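Nomow Planner 8, after a few months on the card bench

Posted 2022-09-23 by the Catthorpe bench log
Filed under: software, planning, two-arm

Quick one, been meaning to write this up since April. Nomow is a motion planning and sequencing package. Runs on a normal desktop, talks to both arms, does the planning and a bit of the perception. We came to it from Irko, so a lot of this is Nomow vs Irko. Paid for our own license.

Job is card sorting. Pick a card, move it, stand it in a bin or put it in a holder. Sounds dull, is dull, is also a nasty planning problem. Cards are thin, they flex, and every slot wants a different approach angle.
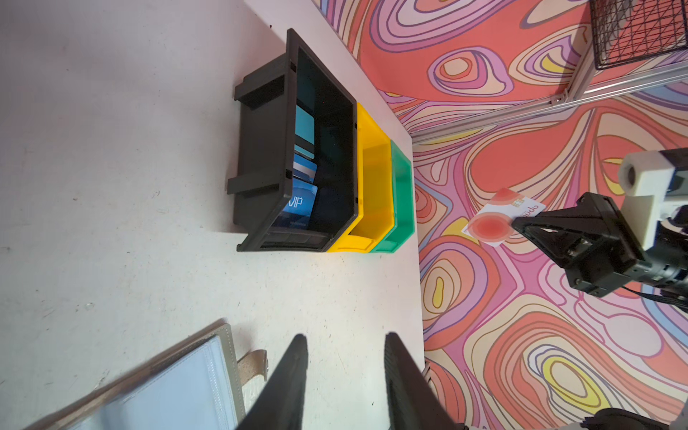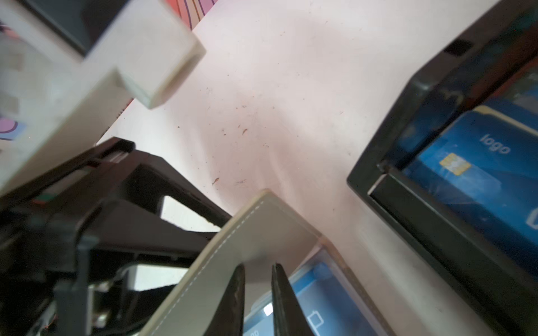 Card sorting on the two-arm bench, both from the wrist cameras.

Install. Fine. One config file per arm, one for the table. Took a morning, most of it me typing a joint limit wrong. The error message said "limit invalid" and didn't say which limit. Come on.

Planning. The good bit. Give it a goal pose and a list of things not to hit and you get a path back fast. Irko used to hand me these big looping elbow moves for a short hop across the table, Nomow mostly goes straight there. Second arm is treated as a moving obstacle by default, which I like. With Irko you had to fake that with a box, and the box was always either too big or in the wrong place.

Ran it for 2,000 picks on the default settings before touching anything. 94 percent landed first try. With Irko on the same cards we had 77. Not a lab study, same bench, same grippers, make of it what you will.

Where it fails: narrow stuff. Card holders especially. Planner thinks in rigid shapes and a card isn't one. Say the lip of the holder catches a corner, the card bows, the pose estimate is now wrong and the planner carries on happily to the end of the path. There is a "compliant insert" mode that helps a lot but it's off by default and burried in the expert menu. Turn it on. Leave it on.

Perception. So so. The built-in card detector is ok on plain cards with a hard edge. Translucent bins confuse it, it loses the rim and guesses. Pale card on a white table, same story. And it did NOT like our wavy printed floor covering, kept finding edges in it. Ended up drawing a mask over everything past the table edge. Masks are per camera and don't save with the project, they save with the user account. Lost mine twice.

If you already have your own detector, plug that in. The input format is documented and the docs are right, for once. We now feed it poses from the Delić plugin and the rim problem is mostly gone.

Two-arm handling. Better than I expected. You can lock a zone to one arm and the other waits its turn. What you can't do is set a priority, so now and then both arms sit there being polite. Timeout sorts it after 8 seconds. Which is forever when you're stood watching. Timeout is hard coded as far as I can tell, asked support, still waiting.

Sequence editor. Drag and drop blocks. I'd rather write a script and you can, the script view is right there behind a tab. Edits go both ways but comments get stripped when you switch back to blocks. So pick one and stick with it. I keep my notes in a text file now like its the old days.

Replay viewer. Love it. Scrub back through a failed pick with the planned path and wrist view side by side. Found more bugs in my own setup with that than in all my time on Irko. Export is slow tho.

Crashes: a handful, all in the viewer, never mid-move.

Good: fast sane paths, moving obstacles, replay.
Bad: detector, mask saving, vague errors, that timeout.

Would I buy again, yes, for the planner. If you only have one arm and big chunky parts then Irko is cheaper and will do you fine. Thin floppy things, or two arms sharing a table, get Nomow and bring your own detector.

4 out of 5. Will update if support gets back to me on the timeout.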